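The Napkin

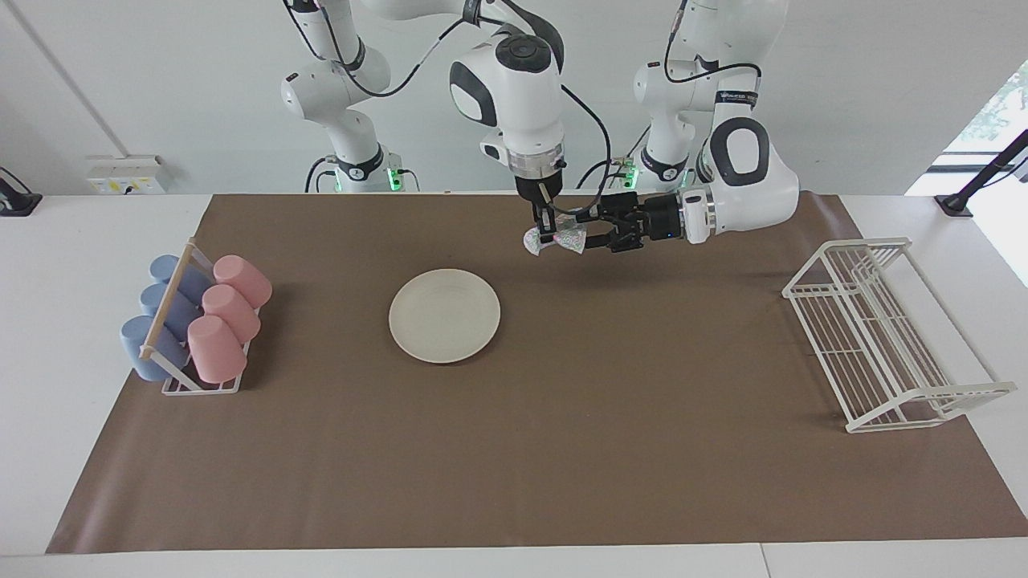
Pallex had promised my sister's diner a clean station by December. I drove out to Grarkside to watch, since I was the one who would be signing the check.

"Give it a minute," the salesman said.

I gave it 11. I've bused tables for 32 years and I can fold a napkin while yelling at a cook.

"It's learning," he said.

"So was the last kid. He cost me lunch."

He asked what I thought. I asked what it did with gravy. He wrote that down, and I went out to find my truck.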